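Sorting Cutlery by Hand: Gathering Examples for a Learning System
Project report, second-year robotics studio
Dong-geon Ra

1. How the project began

When our group first sat down in November to choose a task, I wanted something that any person could do half asleep and that a robot would find truly miserable. We went through folding napkins, stacking bowls and closing jars, and in the end we settled on disposable cutlery. Knives, forks and spoons go into three cups, one kind to a cup, and the leftovers stay in the bag. I have done this at every family picnic since I was small, so I felt very well qualified!

The learning system we are feeding is called Letberg, and it was built by the year above ours. It learns by copying. You give it many recordings of people doing a task, with the position of both wrists known at every moment, and it tries to work out what the hands ought to do next. My part was the recordings. I was the one at the table for most of them, which is why this report talks so much about hands and so little about code.

2. The setup

We worked in the side room at Killumport, at a white table pushed up to the brick wall. The person recording wears a strap on each wrist with printed square markers on it, and a small white module with a cable hangs underneath. A head camera sees the markers and the hands together. Putting everything on takes a few minutes the first time and hardly any time at all once you have learned which strap is the left one.

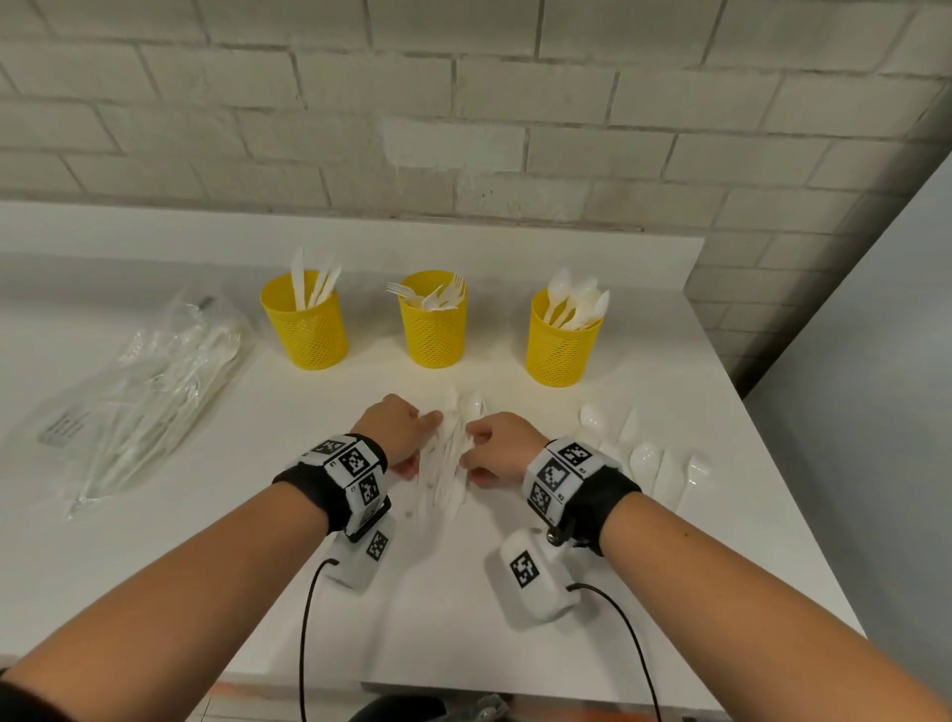
The rules we wrote for ourselves were short. Work at a normal speed. Keep your wrists where the head camera can see them. If you drop something, pick it up the way you would at home and carry on, and do not start over. I was fond of that last rule, because my first instinct was to throw away every recording in which I fumbled, and those turned out to be the ones Letberg needed most – it had never seen anybody recover from a mistake.

A recording starts with a spoken "go" and ends when the hands are back at the front of the table. Our files were named by Byun, the little labeling program we wrote in the first week, and Byun also asked for a one-line note after each take. I recommend this to any group that comes after us. My notes are not elegant ("two spoons stuck together, long fight") but they saved me whole evenings later on.

3. What we collected

Our target was 3000 recordings and we finished with 2832 that passed the check. Another 57 were set aside, nearly all of them for the same fault: a sleeve had slid down over the markers and the wrist position was lost halfway through. After that we all rolled our sleeves up, even on cold mornings.

The grasping of several pieces at once gave us our best argument. I liked to gather the spoons into one fist, even up the bowls with the other hand and put them in the cup together, and I did it that way for a long time before it came up at our weekly meeting.

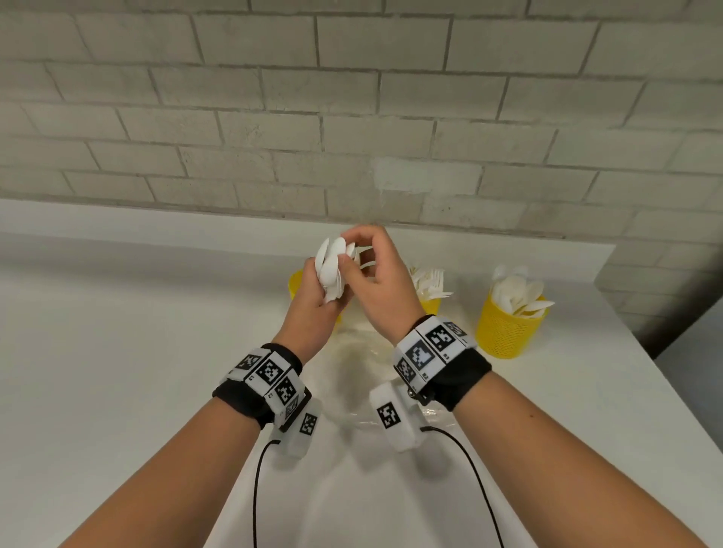 Gutwood wondered whether a robot with two plain fingers could ever use a recording like that, and said the group should either take one spoon at a time or mark the bundles so they could be left out of training. I argued for the bundles, rather stubbornly I am afraid, and we ended up adding a field to Byun that says "single" or "bundle." It cost us an afternoon of relabeling. Having both kinds was worth it, and I have since apologized for the stubbornness.

4. The trouble with the bag 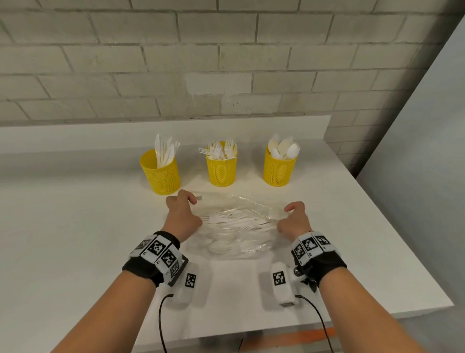 Planning for the cutlery itself took us weeks, and we gave the bag no thought whatsoever. It was simply the thing the cutlery came in. Then we looked at the early results and saw that Letberg did fairly well with loose pieces on the table and fell apart as soon as the bag was involved. Clear plastic is hard on a camera. It wrinkles and throws bright streaks over the forks and spoons underneath, and it changes shape whenever you pinch a side of it. So we began treating the bag as a task of its own, with separate takes for holding it, opening it and reaching in.

We recorded these in 6 sessions. I tried to vary how the bag lay and how full it was, and I asked the others to handle it in their own way, without watching me first. People differ a great deal here! I pull the plastic toward me, while others shake it or go in with one hand and feel about.

5. What I would do differently

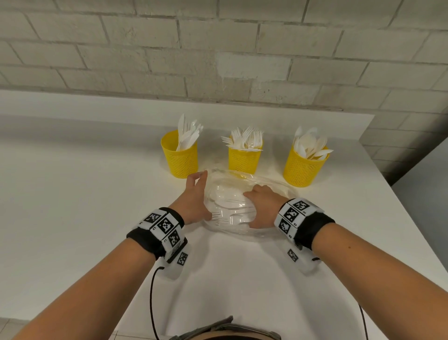

Dong-geon Ra

I would start with the bag, for one thing, and I would bring in more people much sooner. Too many of the takes are mine, and I suspect Letberg has picked up my habits along with the task – it favors the left side of the table, as I do. A wider mix of hands would have helped more than another hundred careful takes from me.

I would also write the check for hidden markers before the first recording and run it after each take, so that a bad sleeve costs one recording and not a morning's worth. The version we have now runs overnight. The script and all the Byun notes are in the shared project folder, and the cups and the spare straps are in the cabinet at Killumport, second shelf, for whichever group takes over.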